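Two-arm planner drops the second arm on soft objects, perception or planning problem?

Asked 2025-05-03 in Planning and Control
Tags: bimanual, segmentation, wrist-camera, redeck

Running Redeck on a two-arm setup, stock Corrigan planner, head cam plus one cam per wrist. Rigid stuff is fine. Bottles, bowls, fine. Grapes are killing me.

What happens: first arm gets the stem, lifts, then the tracker decides the bunch is a new object because the shape changed so much. Second arm's support goal is tied to the old object ID, so it gets canceled halfway. Sometimes works, mostly not. Table is clear glass too, and depth on that is garbage.
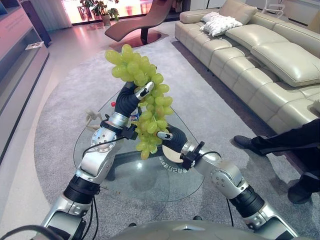 Both hands on the bunch, one at the stem and one low.

Tried so far:
– bumped the track timeout from 80 to 300 ms. no change
– turned off mesh refit during lift. Worse
– older build from April, same thing

Log says "goal invalidated: parent missing" every time. Do I fix the tracker or teach the planner to not care?

3 answers

Answer 1 (accepted)

Both, but tracker first. Your goal shouldn't hang off a mesh ID at all. Hang it off the gripper that's already holding the thing. Once arm one reports a grasp, reparent the object to that wrist frame and let the shape do whatever it wants.

Order I'd do it in:

1. Start with a clean segmentation before any motion. Glass top means you get the base and rug through it, so mask the table by plane fit and not by depth. Check that two bunches on the same table come out as 2 objects, not one blob.

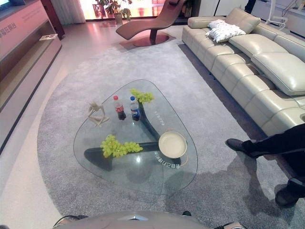
2. Reparent on grasp
In Redeck it's attach_on_contact in the task file, off by default for some reason. Set it true for the first arm only. If you set it on both they fight over the object and you get a differnt error.

3. Drop the mesh, use a stretchy box
Long axis down from the stem, update at 200 ms. Second arm aims for the lower third. Good enough for anything that dangles.

4. Check your wrist cams before blaming anything else. The arm's own cover and fingers fill a lot of that view, and if the self mask is off by even a little the tracker will happily call a finger an object. Small dark things on carpet get merged with the fingertip mask too, since the tips are black. Look at the raw view next to the mask, at a few different arm poses.

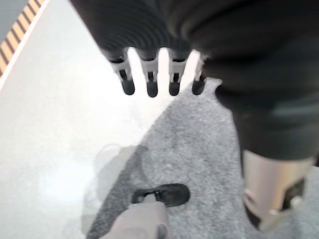

Does the self mask need to be redone after every calibration?
Only if the camera extrinsics changed. Joint offsets get picked up on restart.

Fix 2 alone will probably kill your "parent missing" error. Do the rest anyway.

Answer 2

Had same with Zisdale's tracker, not Redeck. I just gave up on the wrist cams for tracking and only use them for the last bit of the approach. Too much blur when the arm moves, clutter behind the table bleeds in, labels smear. Clear bottle next to fruit is a bad combo, the edges go all mushy and you get one mask for both. 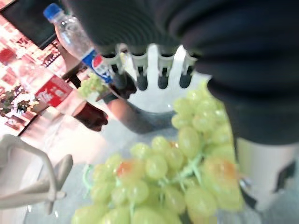 Photo: Wivstead user uploads, wrist view

If you do keep them, gate on arm speed. Skip any image taken while the wrist is moving fast and hold the last good pose. Theres a param for it in most trackers, the name changes every release so search for "gate".

Also lower your exposure time if the lights allow it. Cheaper than any software fix.

Answer 3

try raising the timeout more?

Comment on answer 3: OP already went to 300, didn't help. It's an ID problem, timeout won't touch it.

Comment on answer 1: (asker) attach_on_contact did it, support goal survives the lift now. Still get a ghost finger on the left wrist cam, redoing the mask tonight. Thx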